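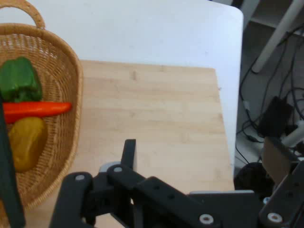

What's in the Basket? A Short Guide to Vegetables, Some of Which Aren't

by Ashton Quinlan
Candwood Museum Kids' Pages: The Pretend Kitchen

Sooner or later every play kitchen ends up with a basket of vegetables. They get chopped on the board, boiled in a pot with no water, served to a bear, and put back in the basket. They never go mushy and they never run out. As dinner goes, it's a pretty good system.

Somebody made those toys by looking hard at real plants, though, and real plants are a lot stranger than the toy kind. Let's go through the basket.

First, a problem

Ask a cook what a vegetable is and you'll hear something like "a part of a plant you eat with dinner." Ask a botanist (a scientist who studies plants) and you may get a long sigh. Botanists have words for roots, stems, leaves, flowers, seeds and fruits. "Vegetable" is a kitchen word. A vegetable can be almost any part of a plant, so long as people mostly eat it before dessert.

"Fruit" is a word both of them use, which is where the arguing starts. To a botanist, a fruit is the part of a plant that grows from a flower and holds the seeds. It doesn't have to be sweet. It doesn't have to go in a pie. It only has to have that one job.

Keep that in mind and have another look at your dinner.

The pepper: a fruit with nothing in the middle

A bell pepper grows from a flower. Cut one open and you'll find a clump of small, flat, pale seeds stuck to a spongy bit near the stem. Flower, yes. Seeds, yes. So a bell pepper is a fruit. It's also, if you want to be very annoying at the table, a berry. Botanists have a rule for berries too, and peppers pass. Strawberries don't. Please don't write to me about this.

The rest of a pepper is mostly air. That's why it sounds hollow when you tap it, and why people can stuff rice into it.

A green pepper is usually a pepper that was picked early. If the gardener had left it on the plant, it would have turned red, yellow or orange, depending on the kind. (A few kinds stay green forever and don't care what anyone thinks.) Peppers get sweeter as they ripen, so the green one often tastes a little bitter next to the others. It also tends to be cheaper at the store, as the farmer didn't have to wait so long for it.

Those bumps on the bottom of a pepper are called lobes. You may have heard that you can tell boy peppers from girl peppers by counting the lobes. You can't. There are no boy peppers. Every one grew from a flower that had both parts in it, and every one has seeds. Whoever started that story has a great deal to answer for.

The carrot: a packed lunch

A carrot really is a root. Finally, something simple.

Well, fairly simple. Lots of plants have thin, stringy roots that nobody would pay for. The carrot has one big root that goes straight down, called a taproot, and it's fat because it's full of food. The carrot plant packed that food for itself. It spends its first year growing leaves and stuffing sugar into the root. Then it rests through the cold months, and in its second year it uses the sugar to grow a tall stem with lacy white flowers on top.

Most carrots never see a second year. We pull them up and eat the lunch.

The orange color comes from something called beta carotene, which your body can turn into vitamin A. Your eyes need vitamin A to work properly, especially when the light is low. This is where grown-ups get the idea that carrots help you see in the dark. If you're already getting enough vitamin A, eating a second bowl won't give you night vision. You'll still walk into the door.

Not all carrots are orange, either. There are purple ones, yellow ones, white ones and red ones. Toy makers nearly always go with orange. They know their customers.

The cucumber: a drink with a skin on

The cucumber grows from a flower and it's full of seeds, so you know what's coming. Fruit.

It's a cousin of the pumpkin, the melon and the zucchini, and it grows on a scratchy vine with curly threads called tendrils. The tendrils feel around until they touch something, then wrap themselves around it and hang on. They'll use a fence, a stick, or the plant next door, which wasn't asked.

Nearly all of a cucumber is water. That's why it crunches. Each tiny part of it, called a cell, is pumped full of water like a little balloon, and when you bite down, lots of them burst at once. Leave a cucumber in the back of the fridge until the water starts to escape and you'll find out what happens to a balloon with a leak.

People eat cucumbers before they're ripe. A fully ripe cucumber is fat and yellowish, with hard seeds, and it tastes like a mistake.

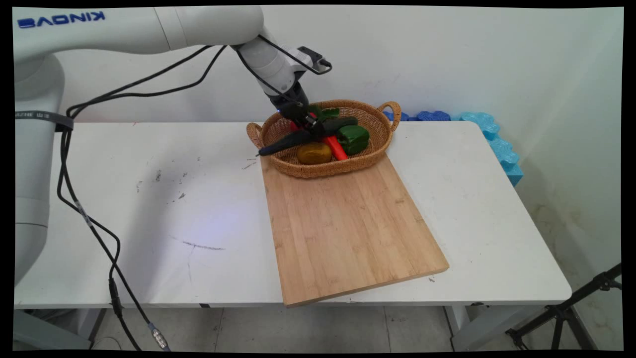

A root and two fruits: look for the carrot, the green pepper and the long, dark cucumber.

The basket: also a plant

You can't eat it, but the basket deserves a turn.

"Wicker" sounds like the name of a plant. It isn't. Wicker is a way of making things, by weaving bendy stems or strips over and under each other. The stems might be willow, or reed, or a climbing palm called rattan.

If you've ever woven strips of paper, you already know how it goes. One set of pieces stays still. Another set goes over one, under one, over one, under one, until you lose track and have to go back. On the next row you do the opposite. Each strip holds its neighbors in place, and that is why a basket can be strong without having any nails in it.

Basket makers usually soak their stems first. A dry willow stem snaps. A soaked one bends around a corner without complaining, and once it dries again it stays where you put it. My own first basket came from a class with a very patient teacher named Petrauskas, and took me a whole afternoon. It was meant to be round. I keep socks in it.

The gaps in the weave are useful too. Air gets in, so damp vegetables can dry out, and a bit of the dirt falls through. Whether you want dirt falling through is between you and whoever owns the table.

The cutting board: possibly grass

Cutting boards are made of all sorts of things, and one of the favorites is bamboo. Bamboo looks like wood, feels like wood and goes "thunk" like wood. It's a grass. It belongs to the same big family as the lawn, along with wheat, rice and corn.

A bamboo stem is usually hollow, so you can't simply saw a flat board out of it. The stems are split into long strips, the strips are made flat and square, and then they're glued together side by side and pressed. Look closely at a bamboo board and you can often spot the strips.

So it's quite possible to slice a fruit you call a vegetable on a board of wood that's really grass. Cooks do this every day and seem perfectly calm.

Try it at home: the great vegetable sort

You'll need whatever is in your kitchen, or your toy basket, and a grown-up if there's any real cutting to be done.

1. Put everything on the table. Ask first. Somebody may have been planning to cook it.

2. Make signs on scraps of paper: ROOT, STEM, LEAF, FLOWER, SEED, FRUIT.

3. Put each vegetable by the sign you think fits. If you get stuck, have your grown-up cut it open and look for seeds. Seeds inside are a big clue.

4. Now check the list below and move the ones that surprised you.

Carrot, beet, radish: root. The plant's storage cupboard.

Potato: stem. Yes, really. It grows underground and looks exactly like something that ought to be a root, but the "eyes" are buds, and buds grow on stems.

Celery: leaf stalk. That's the part that holds up the leaf, so it goes with LEAF. You're allowed to be cross.

Lettuce, spinach, cabbage: leaf.

Broccoli, cauliflower: flower. You're eating the buds before they get a chance to open.

Peas: seed. The pod around them is the fruit.

Pepper, cucumber, tomato, eggplant, pumpkin: fruit. It's a crowded pile.

Onion: mostly leaf. An onion is a bundle of thick, juicy leaf bases wrapped around a very short stem. Put it with the leaves and open a window.

When we tried this in the Pretend Kitchen one December with 29 second graders from Talton, the potato caused the most shouting. One table made a seventh sign that said LIAR and put the potato there by itself. I've kept the sign.

Words to use at dinner

Botanist: a scientist who studies plants.

Taproot: one main root that grows straight down.

Tendril: a thin, curly part of a plant that grabs things.

Lobe: a rounded bump or section, like the ones on a bell pepper.

Wicker: bendy stems or strips woven together to make baskets, chairs and other things that creak.

A last word about fruit salad

Now that you know a cucumber is a fruit, you may feel like putting one in the fruit salad. Melon and cucumber are cousins, so it isn't even a terrible idea. Add a little mint. Leave out the eggplant.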